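Search threads
Filed under: Working Abroad > Permits & Company Set-up
31 May 2024, started by Shireen Magagula

ShireenM
Permit approved! Applied in April through my own little company, Firnine, and the letter came this morning. Fees came to 1,692 euros all in, and I did every form myself. If you're dithering about the self-employed route, go for it!

dumi_oost
Congratulations! I'd still pay an agent though. I used Buckley and they spotted a mistake in my lease that would have sunk me.

saoirse_d
Disagree, Dumi. I was quoted 3,018 for the same stack of forms — no thanks. The guidance notes are long but perfectly readable.

dumi_oost
Readable if you've got the evenings free. I had two kids and a shop to open.

Kgomotso J
Shireen, did they want the business plan translated? Mine runs to 297 pages with the accounts.

ShireenM
Only the summary, Kgomotso! Five pages, and my translator was brilliant. Do get the bank letter stamped as well, they're very keen on stamps.
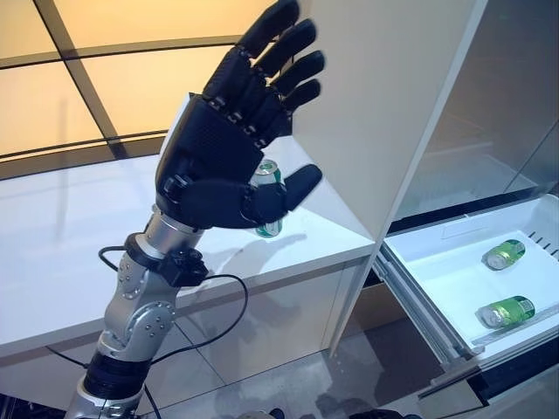 And book your fingerprint slot early, the good ones go fast!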